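The cell at Tilton went live on a Wednesday, and from then on the shelf-stacking line needed one person where it had needed 6.

Nilmini Mondal kept the log. Column one, item. Column two, arm. Column three, intervention, yes or no. The supervisor wanted column three to say no.

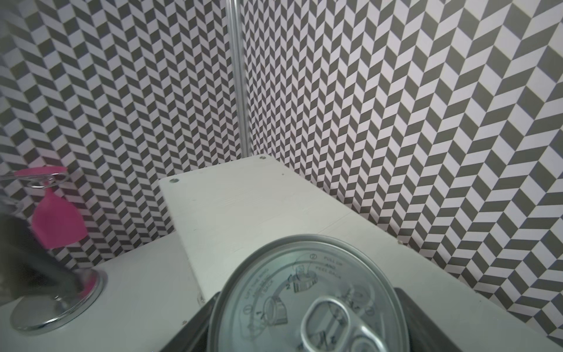
She had stacked by hand for 12 years and could place a can without looking. The arms looked every time. She wrote down a pause before each grip and had no column for it, so she used the margin.

At the break Farzana Marikar brought two teas and sat on the old packing stool. Farzana had been moved to returns. She asked whether the left arm was the faster. Nilmini said it depended on the jar.

By the end of August the log stood at 368 entries. The margin notes were longer than the entries. 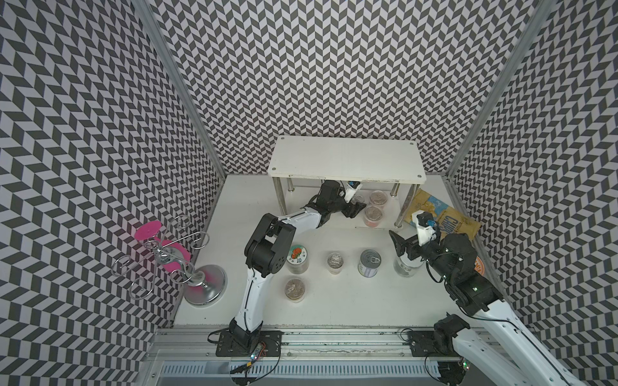
Second shift

Fathima Akanda took the handover at 6. It was a sheet of paper and a key. She read the margin first: glass slow, lids fine, bag needs watching.

Nilmini stayed to see the shelf begun. She found her right hand closing slightly before the gripper did, and put it in her pocket. 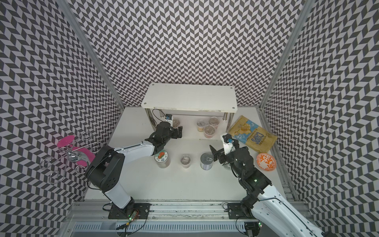

You should be paid for the margin, Milagros Cantero said from the doorway. It's the only part they can't get off the machine.

Nilmini signed out and left the pen on its string.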